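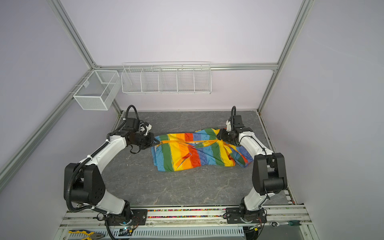
Hello everyone, and thank you to all of you who wrote back about the apron folding. I had meant to answer one at a time, but December got away from me, so please forgive one long message to the whole list. The trouble with our aprons has always been the straps, as Bethel says below, and striped ones with bold up-and-down bands turn out to be a real help there. Look at the rainbow one spread out on the gray marbled mat, with its yellow strap running straight across the top and an orange pocket lower down. Even with the cloth all wrinkled and bunched like that, you have stripes to line things up by, and I have become very fond of stripes for that reason (my plain navy one goes crooked every single time).

On Mon-night sewing circle business I'll write separately. For now, Bethel wrote:

> Dear all,
> I have washed and dried the whole Meltari batch, 31 aprons, and
> they came out of the dryer in one enormous knot. It took me
> most of an evening to get the straps apart. Does anyone tie
> them before the wash? And once they're clean, do you fold in
> halves or in thirds? I would like them to fit the shelf at
> Trevness without sliding off the minute someone opens the door.
> Warmly,
> Bethel Woldegiorgis

Oh Bethel, I do feel for you! Yes, tie them before they go in. One loose bow with the two waist straps is plenty, and please don't pull it tight or you'll be picking at it with a fork afterward the way I was last winter. Neck straps I leave alone.

For folding, I'm a thirds person. Lay the apron face down, smooth it from the middle out to the sides with the flat of your hand, and bring each side in along a stripe if it has stripes. Tuck the straps inside, then fold up from the hem, twice for the small ones and three times for the long ones. Check the pockets first. I found a grocery list and a very tired cough drop in mine.

As for the shelf, I'd still love to see us try wire baskets with dividers, so each size has its own spot and a person can see what's left without digging. My sister keeps her dish towels that way and hers stay put. If anyone has a spare one at home, do speak up before we go and buy something.

I can take half the batch off your hands, Bethel, if you'll leave the bag by my side door. Any time after four is fine, and there will be coffee if you can stay.

Love to you all, and stay warm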